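About the club

Zetdale is an amateur American football club with 759 members and nine teams, from under-tens to veterans. We play our home games at the Torkutora ground.

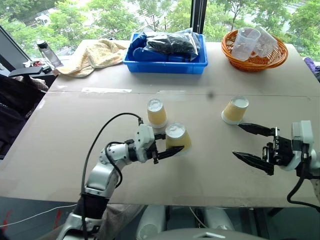
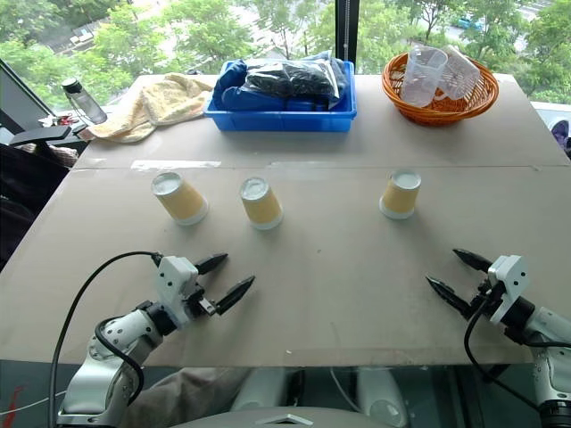
The club began as a Friday evening flag football group and joined the league 2 seasons later. Our first team plays from April to August. The record home crowd is 1569, for the cup tie with Vuorinen.

Away travel is by coach — players pay a share of the fare, and under-16s go free. Kit is supplied by Besilora and can be ordered through the club office.

New players are welcome at any point before June. Helmets and pads can be borrowed for the first month.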